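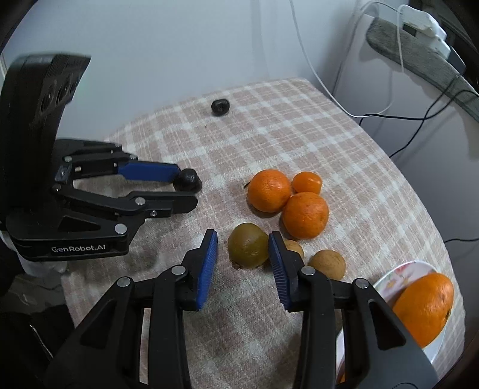
Unit 4: What the gripper costs, and what it costs after that

Last time we finished the quote comparison for the Edby packing line, so bring that sheet back out. Today I want to talk about the stuff that never makes it onto the first quote, and I'm going to use my own budget from the Flunalton project (yes, the one I went over on!).

Start with the hardware. I had 3,000 dollars set aside for two hand-held grippers and I thought that was generous. Then came the finger pads. Pads wear, and they wear faster on fruit with rough skin than on smooth fruit, so you buy spares up front – I ordered 20 and wished I'd priced them first. The spares, a case and the extra cables came to 942 dollars, and none of it was in my plan.

Next, power and charging. Walk over to the table where the work will happen and look for the outlets before you order anything. I mean it! Cable runs and power strips are cheap, but moving a station in March because the cord won't reach eats an afternoon.

Then the produce. Oranges keep pretty well, mangoes don't, and if your handling tests need a mix of sizes and skins you'll be shopping every week. Give groceries their own line.

Lead times: Masanja quoted us 11 weeks, Drudis was shorter but wanted payment in full. Put both on your timeline.

For next class, redo your Edby sheet with separate lines for pads, power, produce and shipping. Leave the total blank until we've gone over the shipping terms together.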